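Timestamp alignment between hand-held gripper pose and wrist video: resample or nearest?

Perception & Logging board, 24 replies, showing the last page

dunlin_ops
Recap for people who skipped to the end, which is what I'd do. Pose comes in at 400 Hz, video comes in whenever it feels like it, and our loader pairs each video frame with the nearest pose by arrival time. The policy trained on that closes its fingers late. Every time. It's very polite about it.

mwk_fan
Arrival time is your bug. Use capture time. Mwakalinga writes both into the log header and then hides the good one under "aux", for reasons known to the author.

Selvaraj Paul
I wrote that header. It was under "aux" because the first camera driver lied about capture time and I didn't want anyone trusting it. The driver was fixed in November. The field name was not. Sorry.

mwk_fan
Well, now I feel bad. Slightly.

torque_goblin
Counterpoint: we run nearest-neighbor on arrival time at Pullbridge and it works fine. If your policy can't survive a few milliseconds of slop it was going to fall over on the real arm anyway. Add jitter in training and go home.

dunlin_ops
It isn't a few. I cross-correlated finger width from the encoder against finger width from the video and the peak sits at 78 ms. Jitter is centered on zero. My error is centered on 78.

torque_goblin
OK, 78 is not slop, 78 is a lifestyle. I withdraw the part about going home.

enier_user4
Is the offset constant, though? We had one on Enier that crept up over a long recording, and subtracting a constant just moved the problem to the end of the file where we never looked.

dunlin_ops
Checked 3,317 episodes. Flat within an episode, flat across episodes, except the ones recorded before the driver fix, which are all over the place. I'm dropping those. My manager has been told they were "curated."

Selvaraj Paul
Please don't drop them yet. Fallemow has an offline aligner that fits offset and drift per file. It's slow and the error messages are mostly one word, but it rescued worse logs than yours.

torque_goblin
Fallemow also resamples your gripper width with a cubic spline unless you stop it, so you get fingers that overshoot closed and bounce. Set interpolation to linear. Ask me how I lost a week.

dunlin_ops
Linear it is. I'm rerunning the hinged-lid episodes first, because a moving lid gives me something to check the video against by eye when the width signal goes flat. If the fit agrees with the cross-correlation I'll post the config, and if it doesn't I'll post it anyway and let you all argue.
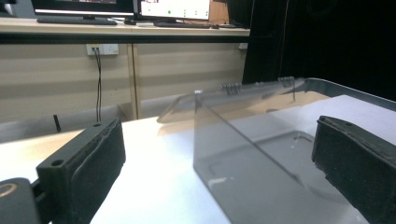
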